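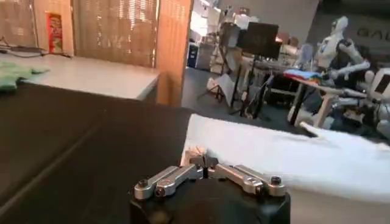
Comparing two parallel grippers on soft items: a bench procedure

Plirnside bench notes. Last revised 26th February.

This page sets out how to compare two electric grippers on cloth using one arm, one controller and one wrist camera. It was written for the Gititz two-finger gripper and the Raltora wide-stroke gripper, but the steps apply to any pair that fits the same flange. Allow a full morning for each gripper, plus time to swap them.

Cloth shows up differences that rigid blocks hide. A gripper that closes well on a machined cube may push a towel along the table, pinch only the top loops of the pile, or take up two layers when one was wanted. Rated force tells you little about any of these.

What you need

One six-axis arm with a tool flange and a wrist camera bracket
Both grippers, with the fingertips they were supplied with
The Liepiņa controller, or another that logs motor current and finger position
A plain towel with a medium pile
A smooth, dark work surface
A luggage scale or a bench force gauge
A torque driver and the bolts listed in each gripper manual

Use the same towel throughout. Washing changes the pile, so do not wash it between the first gripper and the second.

Step 1: Fit the first gripper

Power down the arm before touching the flange. Seat the gripper on its locating pin and tighten the bolts in a cross pattern. Route the cable on the side away from the camera and leave enough slack for a full turn of the last joint. If the gripper uses a linkage, check each joint bolt by hand. A slack bolt shows as play at the fingertip and will spoil the height readings later.

Enter the tool mass and centre of gravity in the controller. Do not carry over the values from the previous tool. The Raltora unit came up as 919 g on our scale with tips and adapter, and the arm drifted in free-drive mode until this was corrected.

Step 2: Set the camera

The camera should see both fingers at full opening as well as the table beyond them. Fix the exposure and white balance. If they are left on automatic, a pale towel on a dark table will make the picture brighten and darken as the arm descends, and the edge detector will lose the hem.

Windows behind the bench need blinds. Polished finger parts throw highlights into the lens, and these move with the wrist. If the highlights trigger false edges, mask the finger region in software. Matt tape on the metal also works but comes loose after a day or two.

Step 3: Find the table height

Open the fingers fully and lower the arm at slow speed until the controller reports contact. Raise it by 1 mm and store that height as zero. Repeat with the fingers closed. On linkage grippers the tips often follow an arc, so the two heights will differ. Store both and let the program interpolate between them. Skipping this is the usual cause of a tip scraping the table halfway through a close.

Step 4: Run the edge pick

Lay the towel flat with one edge towards the arm. Approach at right angles to that edge, straddle it, close at half speed and lift by 200 mm. Hold for five seconds, then release. Score each attempt as one of the following:

Clean: a single layer held through the full hold
Double: more than one layer held
Slip: cloth lifted, then lost
Miss: nothing lifted

Rumple the towel and reset it by hand after every attempt. We set the run length at 331 attempts per gripper so that both would wear their pads by the same amount. A shorter run is fine for a first look.

Step 5: Run the pull test

Grip a folded corner, clip the scale to the free end and pull in line with the fingers until the cloth moves. Record the peak. Take 17 readings at each force setting and use the median, as one or two readings will be spoilt by the clip slipping.

Step 6: Log and compare

Save motor current, finger position and camera frames against one clock. The Liepiņa unit keeps 800 events before it overwrites the oldest, so export the log between steps 4 and 5.

Compare the grippers at equal measured pull, not at equal percentage settings. The percentage scale is set by each maker and does not carry over.

Common faults

Towel slides ahead of the fingers: lower the approach by 0.5 mm or reduce the closing speed.
Frequent doubles: tips too deep, or pads too soft.
Current rises before contact: check the linkage for dirt and the cable for drag.
Results drift during the run: clean lint from the pads and repeat step 3.

The test program was last changed in April. Older copies do not store the second table height.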